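3.2 Page variants and product photographs

The study used the website of Drevum, a small online store that sells storage goods for the home. The store was chosen because its owners had never paid for outside marketing and had built the site themselves. We prepared two versions of each product page. The first kept the owners' layout, with the price and the order button below a long block of text. The second moved both to the top and cut the text to 533 characters or fewer. Prices, shipping terms and product names were the same in both versions.

Visitors were assigned to a version on their first visit and saw the same version if they came back. Assignment was handled by Murix, a testing tool that runs in the browser. Visitors who blocked scripts were shown the owners' layout and left out of the analysis. The test ran through January and ended when each version had reached 950 visitors. 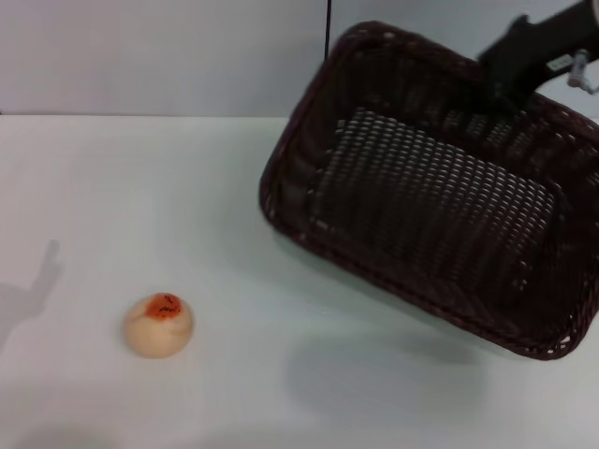 Figure 3. Woven basket with a rolled rim, held at an angle by a gripper.

Photographs were held constant across the two versions. Earlier work on small retail sites has often changed the pictures and the layout in the same test, and it is then hard to say which change moved the sales. We also kept file sizes equal, as slow pages are a known cause of early exits on phones.

3.3 Measures

The main measure was whether a visitor placed an item in the cart. We did not use completed orders, which were too few to compare over one month. Two further measures were time on the page and the share of visitors who opened a second product page. A visit with no scroll, click or tap for 10 minutes was treated as ended.

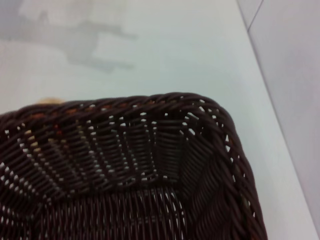 Figure 4. Corner of a dark brown basket with a braided rim.

Traffic came from search results, from the store's mailing list and from a paid listing in the Dronville local directory. The source was recorded for every visit, and results are reported for each source separately in Section 4. Visits from staff at Drevum and from Schouten, the company that hosts the site, were removed by network address before the counts were made.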